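Pastik 12-piece stacking tableware set

Reviewed 2024-09-16

The Pastik set is sold through Cletton in mixed colours, with bowls and shallow plates packed together. Ours was bought at full price in August and has been in daily use for 3 weeks.

Each bowl is rated at 700 mL to the brim. Measured with water, ours matched that figure. Practical capacity for soup is lower, as the wall is thin and a full bowl flexes when lifted with one hand.

The plate doubles as a saucer. With a bowl set in it, it catches drips, and the pair can be carried together if kept level. There is no locating ring, so the bowl slides when the plate is tilted.
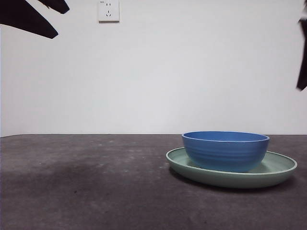

Blue bowl in the pale green plate, on a dark grey tabletop.

After 20 dishwasher cycles on the top rack, colour was unchanged. Fine knife marks were evident on the plates. Tomato sauce left a faint stain in one bowl, which came out with bicarb.

The comparable Wiegand set has a thicker rim and costs more. Spare plates can be ordered from the Irnthorpe warehouse, but bowls are not sold singly.

Rating: good for everyday meals, fair for hot liquids.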